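Wono opens walking route through Prunddale

Tour operator Wono will add a guided walking holiday in Prunddale to its programme from September. The route covers 76 kilometres over six days, with nights in small guesthouses and luggage moved by van. Prices start at £748 per person, including breakfast and packed lunches.

"Most of our guests want quiet paths and a decent bed," said Hashini Nanayakkara, head of tours at Wono.

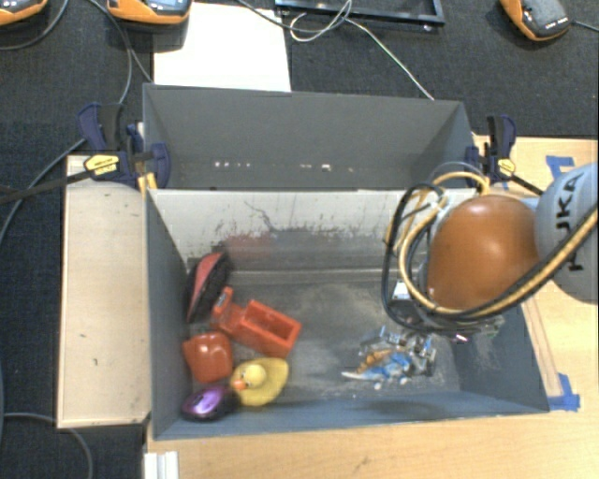

Groups are limited to 12 walkers – solo travellers pay no supplement. Bookings open at 9 am through the Wono website.

Press contact: Pranab Miah, Wono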